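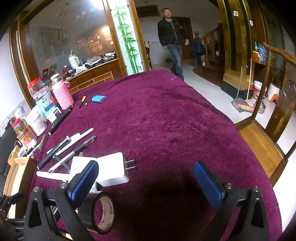 The round table, and what lives on it

Friday, October 20, 2023

I've been promising a tidy-up of the big round table since we moved to Henbridge in September, and I've now more or less done it, so this page is for everyone who has had to eat dinner off their knees in the meantime. Sorry! You know how it goes. A table that size is a lovely thing to own, but you put down a pen, and then a charger to keep the pen company, and before long you're keeping your jars on it as well.

The cloth was my idea and I still stand by it. I wanted something soft that you could lean your elbows on in winter, and the purple was the only colour left in the remnant bin at Metetti when I went in for curtain lining. It does hold on to every bit of fluff in the house (I go over it with a sticky roller on Sundays, and by Monday you'd never know) but it's warm and quiet, and a dropped pen doesn't skid off the other side.

Before I sorted anything, the table had black tape and a white power adapter sitting side by side, pens in every direction, a little blue battery pack with its cable trailing and another loop of cable lying about on its own. The jars and tubs had settled along one side, with the bottle in the pink knitted sleeve standing taller than the lot of them. I'm very fond of that sleeve. It's the sort of thing you feel silly about for a week and then can't do without. The clear jar with the red lid is the other one I always reach for, and the wooden tray stays wherever it is because I like it.

My rule was that anything you write with goes in one box, anything with a wire goes in the drawer, and the jars stay put. That's the whole system. I did look at proper desk organisers, and Durrani do a very handsome one with 22 compartments, but I know myself and I'd have spent the evening deciding which compartment was for which sort of pen. A shallow cardboard box does the job and cost me nothing. You can see into it from across the room, too, and if it gets tatty I'll swap it for the next one Fedex brings to the door.

I tested pens as I went, on the back of an old envelope, scribbling until they either woke up or didn't. The duds went straight out. I was quite strict, for me! I once kept a dried-up highlighter for 5 years on the grounds that I liked the shape of it, and I'm trying to be a better person. Markers got a second chance if the cap had been left loose, standing on their tips overnight in a mug, and one or two of them did come back rather nicely. 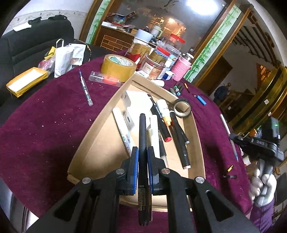 Sunita left a comment on the first version of this page to say that markers ought to be stored flat, never tip up, and that a shallow box is therefore better than any pot or mug you could buy. She keeps hers in an old baking tin and reckons they last twice as long. I'm pleased to hear I've done something right by accident, and I may steal the baking tin idea for the kitchen drawer, which is a whole other page.

So, the box. Markers and pens are in together, black ones and white ones, thick and thin, and I haven't put them in any order. The one with the bright red tip is easy to spot, and so is the little white bottle with the yellowy-orange cap. The black tape has gone in against the side, where I can find it without lifting everything else out. I know it isn't something you write with. It's an exception, and I'm allowed one.

The big roll of brown packing tape is too fat for a box that shallow, so it gets to stand on the cloth outside with the clear plastic case in front of it. The patterned blue and white pen is out on the cloth as well. I have a weakness for a patterned pen and I like having one to hand for the shopping list, though I expect it will end up in with the others by the weekend.

Still to do: the cables (the drawer is already full, of course), the lids of the jars, which want a wipe, and the cloth itself. I'd like to wash it but I'm nervous about the colour running. If anyone has put a fluffy cloth like this through a cool wash and lived to tell the tale, do leave me a note underneath and tell me what you set the machine to.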